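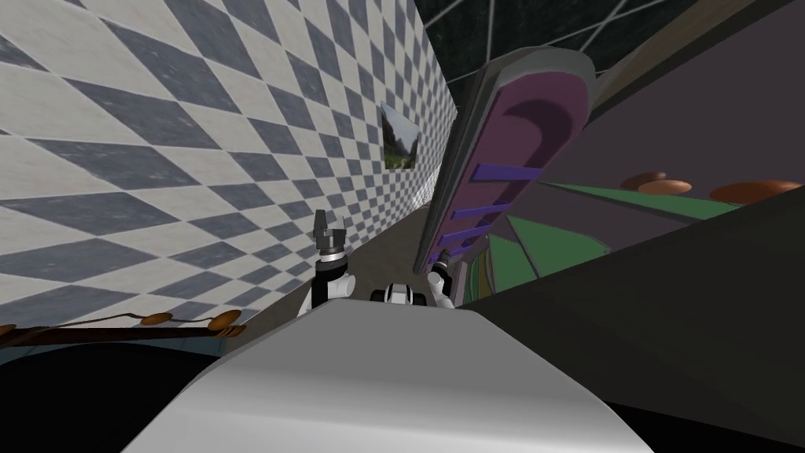
Hedvig Blomqvist would prefer that visitors stop asking when the path will be finished. A hill path, she told the Montes Trust in an interview for its members' bulletin, "is finished the way a kitchen is clean. You can say so in the evening, and by breakfast it is a matter of opinion."

The Trust maintains 60 miles of public footpath above Skutitz, and Ms. Blomqvist has directed the work since the path crew was brought under a single budget. She spoke with the bulletin at the Skutitz office on March 9, 2023, shortly before the crew returned to the hill for the season.

Much of the conversation concerned water. Asked what does the most harm to a path, she did not name boots, bicycles, or dogs. "Water finds the line we have made for people and uses it, too," she said. "It is the easiest way down, so of course it does. Everything we build is a way of asking the water to leave before it picks up speed."

The usual means of asking is a cross drain, a shallow stone channel set at an angle to the direction of travel. Ms. Blomqvist considers the angle to be the whole of the skill. A drain laid too square fills with gravel after the first heavy rain, and one laid too steep scours itself out and takes the neighboring stones with it. New members of the crew spend their first weeks clearing old drains, and in her view this teaches them more than any manual.

"You put your hand in and feel where the silt has settled," she said. "Then you know what the last person got wrong. Sometimes the last person was me."

The largest single piece of work in the coming season is on the climb known locally as the Killer, between the Zillari meadow and the ridge. The climb has 1176 stone steps, many of them laid before the Trust existed, and the upper flights have begun to tilt outward. The Trust's plan calls for the loose steps to be lifted and reset on deeper footings, using stone already on the hillside.

Members have written to ask why the steps cannot be replaced with a longer, gentler path. Ms. Blomqvist said that the question was a fair one and that the crew had walked two possible routes last November. Both crossed wet ground on the shoulder above Zillari, where any path would need to be raised along most of its length. "I would be trading one repair for a hundred small ones," she said. "And people would still cut straight up. They always have. There was a worn line there before there was a step."

She was less certain about the height of the new steps. The old ones vary a good deal, and some walkers with bad knees find the tall ones difficult on the way down. The crew would like to keep the rise lower, but lower steps mean more of them, and more stone to move by hand. A trial flight will be built near the bottom of the climb, and the Trust will invite comments before the remainder is settled.

On the matter of signs, her views were firm. The Trust removed several from the ridge last year, leaving the marker at 906 meters and the post at the Zillari junction. Some walkers objected. Ms. Blomqvist noted that the removed signs had pointed along a path that was already plain to see, and that two of them had been turned the wrong way by the wind. "A sign that is wrong is worse than a gap," she said. "At a gap, people take out the map."

She asked that members report damage promptly, and that they say where it is in relation to something that does not move. Reports that mention a gate, a stream crossing, or a numbered post can usually be acted on within the week. Reports that mention "the muddy part" cannot.

The interview turned, toward its close, to the question of how long such work should last. Ms. Blomqvist described a stretch of pitching below the ridge that she had helped to lay in her first season. She had walked over it again in the fall and had needed some time to find it. Moss had come up between the stones, and the edges had gone back to grass on both sides.

"I was pleased, and a little put out," she said. "I had remembered it as a much bigger job."

The lower path from Skutitz to the Zillari meadow will stay open throughout the season. The Killer will be closed above the first bend while the upper flights are lifted — walkers bound for the ridge should use the east path and allow an extra hour. Closure notices will be posted at the Skutitz office and at the Zillari junction.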